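## 6. Running the open day demonstration

Visitors love this part, and so will you. The living room corner at Breststead is where people stop watching from the doorway and start asking to have a go. These steps cover the hand-held gripper station from set-up to the last visitor of the afternoon. Allow 14 minutes per group, including questions.

### 6.1 Before the doors open

1. Charge both pairs of grippers overnight. The second pair is for the helper and for visitors.
2. Wipe the finger pads with a damp cloth. Dust makes them slip on shiny covers, and a book that slides away on the first try takes the fun out of it.
3. Check the marker cubes. Each one must click fully into its mount, with no tape or stickers on the printed faces.
4. Start the Nustness recorder on the laptop and wait for all the channels to show as ready.
5. Record a short test and play it back. If the left and right channels are swapped, change them over in the recorder settings. Leave the cables alone!
6. Put the head cameras on last. They get warm, and after an hour you will want a break from yours.

> **Caution:** Keep fingers out of the jaws while anyone is holding the trigger. The pads are soft but the linkage behind them pinches.

> **Note:** The Datach charging dock needs almost 9 seconds before its light settles. Don't reseat a gripper until then.

### 6.2 Welcoming a group

1. Gather people where they can see both the sofa and the operator's hands.
2. Say what the session is for, in one sentence. Philomena Ní Bhriain's version works beautifully: "We tidy up with these so that a robot can learn how tidying is done."
3. Point out that the head cameras are recording. Anyone who would like to stay out of view can stand behind the operator.
4. Ask the group to step over cables, never on them.

### 6.3 Showing the task

1. Pick one job and stick to it for the whole group. Straightening the sofa is a great choice – everybody has done it at home, and everybody is surprised by how hard it gets with two fingers on each side.
2. Work at half your normal speed. Slow, smooth moves are easier to follow and make better recordings.
3. For flat things, bring in both grippers and take the weight between them. For blankets, pinch a fold near the edge and lift before you pull.
4. Talk as you go. Say what you are about to grab and where it will end up.
5. If you drop something, pick it up with the grippers and carry on. Dropped items stay in the recording, and visitors often cheer when you get the thing back.
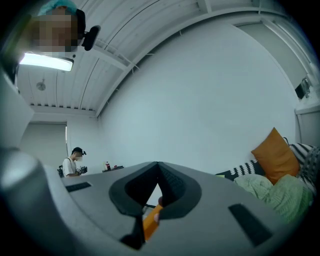 Grippers in use around the sofa
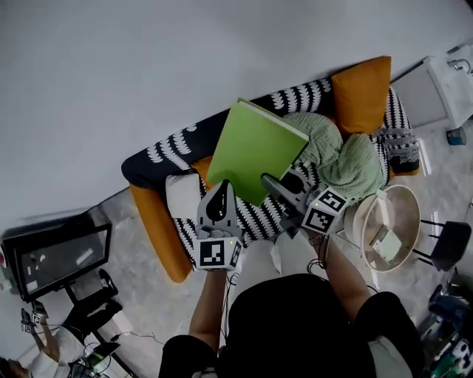
6. When the job is finished, lower both grippers, hold still for a moment, and press **Stop** on the recorder.

### 6.4 Letting visitors try

1. Hand over one gripper first. Add the second when the visitor feels steady.
2. Help with the wrist strap, then let them squeeze the trigger a few times in the air.
3. Start with a cushion. It is big, light and very forgiving.
4. Save visitor recordings in the **Hidayat** folder so they don't get mixed in with the training set.

> **Note:** Visitor numbering starts at 700. If the recorder offers a number of 900 or higher, stop and call Morag Semple before saving anything.

### 6.5 Closing down

1. Put every gripper back in its dock and check for the charging light.
2. Copy the afternoon's files to the shared drive, then open one from the copy to make sure it plays.
3. Coil the cables loosely and hang them on the hooks by the door.
4. Write down the best visitor questions in the station notebook – we read them all, and several have already changed how we run this session.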